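Most people fold laundry on the bed, and most people have a sore back by the end of it. I think a T-shirt should be folded on a table, and a large one.

I moved to Powell in June with one dresser and no closet worth the name, so I had a reason to get better at this. I tried a plastic folding board from Filteo first. It worked well enough on new shirts and badly on old ones, and it took up drawer space that I wanted for shirts. What helped was clearing the big table and putting a sheet over it. 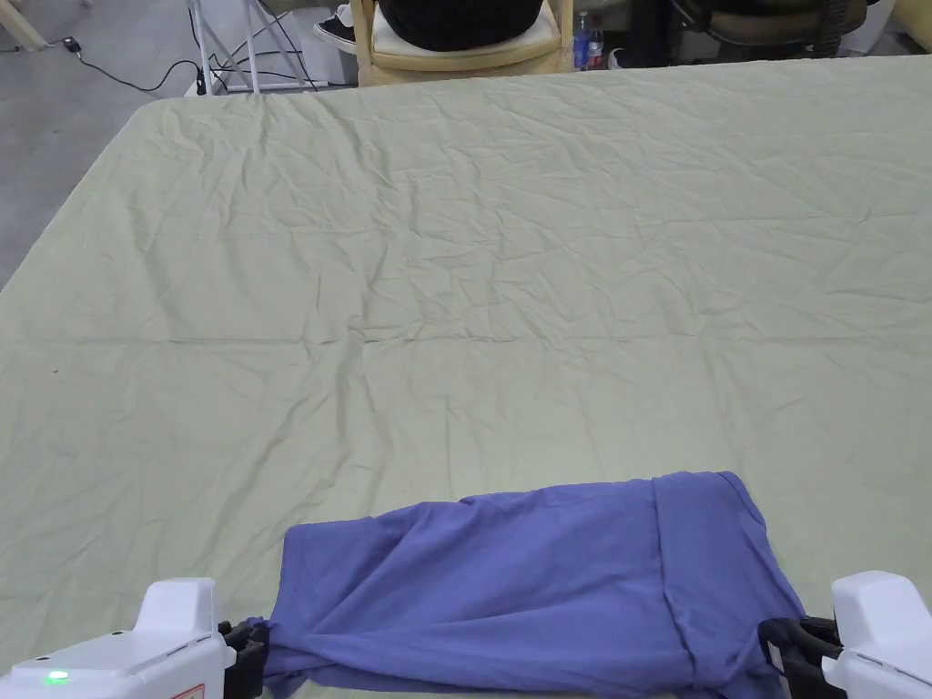

The cloth matters more than I expected. A bare tabletop lets cotton slide, so one sleeve moves while you are busy with the other. Fabric on fabric stays put. The cover doesn't need ironing. Mine never gets ironed, and the shirts come out the same.

I also disagree with the people who want every shirt to be a perfect square. A purple T-shirt folded into a long, slightly uneven bundle fits a drawer fine. If it gets worn in the next nine days, the small wrinkles will be gone an hour after it goes on.
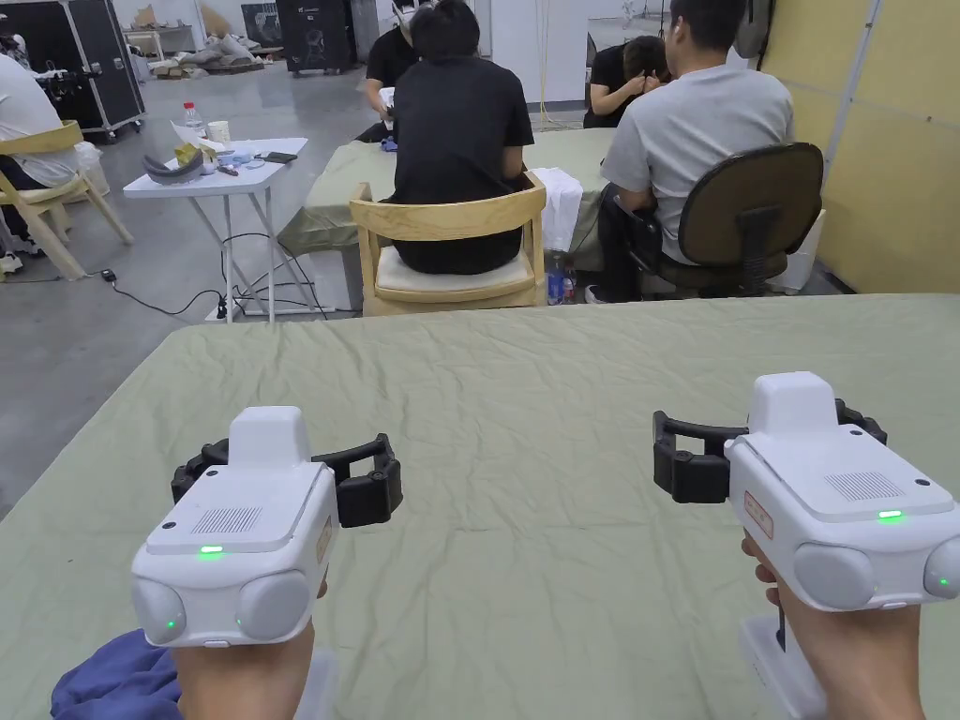 Folding is also better in a room where other people are sitting around doing something else. It is dull work, and a bedroom with the door shut makes it duller. I would give up a living room corner for a permanent folding table before I would buy another set of Wenus drawer dividers. The dividers only help once the folding is done, and the folding is the part that gets put off.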